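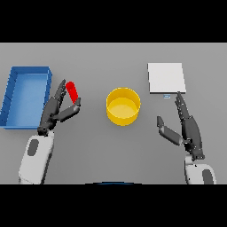

Tray, bowl and pad, with two robotic hands.

Workshop notebook, Ledholm bench
August 11, 2022

Right, the Cutberg shipment. It's been sitting at the border shed since February and we finally have it, or most of it. The list that came with it says 3,132 volumes and I've given up arguing with the list until we've gone through every crate. So far 310 are out, brushed down and on the shelves by the window, and my back knows about it.

The paperwork is a mess (of course it is). The inspectors went through the lot by title, as far as I can tell, and held back 39 books without writing down which. So we only find a gap when a set is short. Found one this morning! Volumes one, two and four of the church history, and a nice clean space in the packing where three should have been. Two hymnals have been stamped on the title page in purple, right across the print. Tried a corner of the stamp with a barely damp swab and the colour moved straight away, so I stopped. Leave the stamps alone, please, everyone. Archana Thakur wants them kept anyway, as a record of who had their hands on the books and when, and I've come round to her view after grumbling for most of a tea break.

Condition is better than I feared. The Weldu printings are the worst, cheap glue on the spines, and it's gone to crumbs in the heat of that shed. Open one flat and you get a lapful of pages. I've been tying them with cotton tape and putting them on the trolley spine up. The older sewn books are fine, just filthy. One grammar has somebody's shopping written inside the back board, lentils and lamp oil and a name I can't make out, and I spent far too long on it.

Tried the Gelteo paste on a scrap spine first, thinned down more than the tub says. Too wet – it cockled the first leaf. Second go was thicker and left under a weight over lunch, much better, holds and still bends. Will do the same on a real one tomorrow if the scrap hasn't gone brittle by then. Somebody has had the lid off the tub and not pushed it back properly, there's a skin on top.

Rang the haulier about the rest. He says the road's open but they're asking for a permit per crate now instead of one for the lorry, and a reader's declaration for anything to do with religion, whatever that may be. He read me the form over the phone and neither of us could work out who is meant to sign it. Asked him to send a copy. He thought about 3 weeks if nothing changes, and then laughed, so I'm not clearing shelf space yet.

Slips: please write the crate on the slip as well as the title. I've had four today with only "poems" on them, and there are a LOT of poems.

Left for tomorrow:
Paste test, check the scrap
Finish the crate with the split lid
Ask Archana which hymnals go to be copied first
More cotton tape, the wide one
Chase that form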